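The gripper closed on my hand in June, and I've put off writing it up because the fault was mine.

The setup is a two-finger gripper on a small arm, run by a Brekov controller, with a white table in front of it. The job is to put household things in a basket. I had the speed at 65 percent and was testing grasps on the yellow fruit. It stopped short of closing, so I reached in to nudge the fruit. The controller finished its retry and the fingers shut on my knuckles at 20 newtons. It left a bruise, and I couldn't pull free for almost 12 seconds.

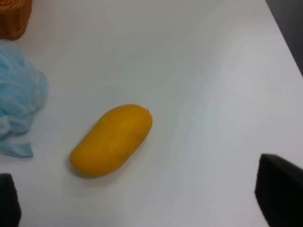 Wrist view, fruit between the open fingers and the blue puff off to the left.

The log shows a timeout in Flullow, the grasp planner. It doesn't cancel the close command when it times out. It holds it and tries again, up to 3 times. I had read "waiting" on the screen as "stopped." The stop button was on the shelf behind me, so I ended up killing the power strip with my foot.

The objects are the same as before: two mango-shaped fruits, a puzzle cube, an eraser-like block and the puff, lined up in front of the basket.
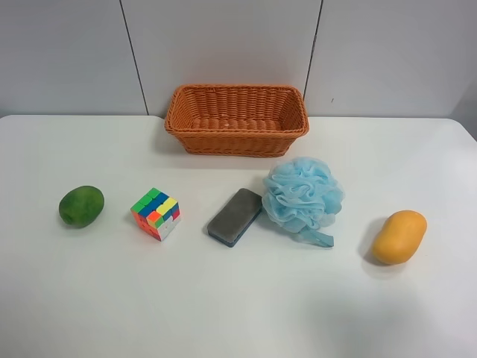

## Changes so far

- Stop button moved to the front of the table, left side.
- Retries set to zero in Flullow.
- Speed down to 20 percent for any new object.
- Power to the fingers goes off before I reach in.

I still want a light curtain. The Bruvar one is too wide for this table, so that part is on hold.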